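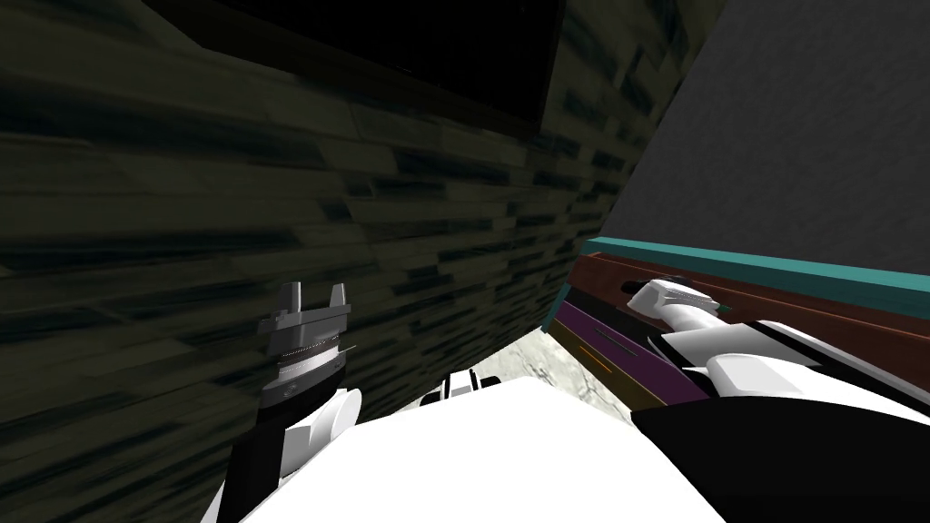
Gripper comparison, drawer task in sim – 26 October 2023

Picking up from the Clollano setup. Both arms now load from one config, with the gray parallel-jaw on the left and the white Lirurar on the right. Drawer cabinet to the right of the base, purple front as the target. Left arm gets no command in this batch apart from holding its pose with the fingers open. I want the right-hand numbers clean before we swap sides.

Settings
Control loop at 300 Hz, position mode, gains copied from Jyoti Upadhyay's November sheet from last year. Contact solver left at default. Head camera only, wrist cameras off. The roll on the head camera mount is still in the URDF and every view comes out tilted. Left as is, because the policy was trained with it and correcting it now would void the earlier runs.

Runs
9 episodes with the white gripper, same seed list as the Barngate arm used. Approach is fine in all of them. The wrist comes in over the reddish-brown band nearly parallel to the cabinet edge, then drops toward the purple front. 2 episodes failed, both at the same point: the tip arrived high, touched the upper lip and slid along it. Joint torque on the wrist climbed slowly, no spike, so the collision check did not trip and the episode ran to timeout.

Checked the tool frame after that. The offset in the Agarwal controller file is for the older, shorter fingertip. With the current one the tip lands past the commanded point. Wrote the new offset in by hand and reran the failed seeds. Both reached the drawer.
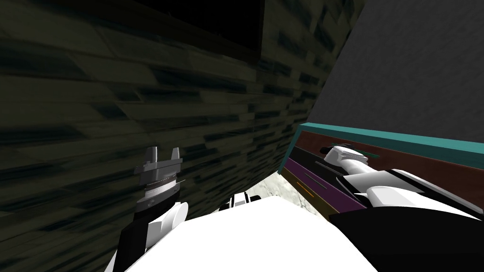

The rerun used the second cabinet variant, so it does not count as a straight repeat. Drawer geometry is the same in both files according to the diff, only materials and trim differ, but I would still like the original asset run with the new offset before anything goes in the table.

Notes on the two grippers
The white housing is rounded and tapers toward the tip, good for getting close to a flat front at a shallow angle. The gray one has flared shoulders and a ribbed ring under the housing. Expect those shoulders to be the first thing to touch if it has to come in at the same angle. Will probably need a steeper approach and a different wrist pose, so the waypoints cannot just be mirrored.

Textures on the stone wall stretch badly on the left side of the view. Cosmetic for this task, but Jyoti Grewal asked for a list of rendering faults, so noted.

To do
– commit the offset change, tag the old file
– original cabinet, full seed list, new offset
– lower the timeout, add a torque slope check
– left arm waypoints for the gray gripper

Last updated: after the rerun, offset not yet committed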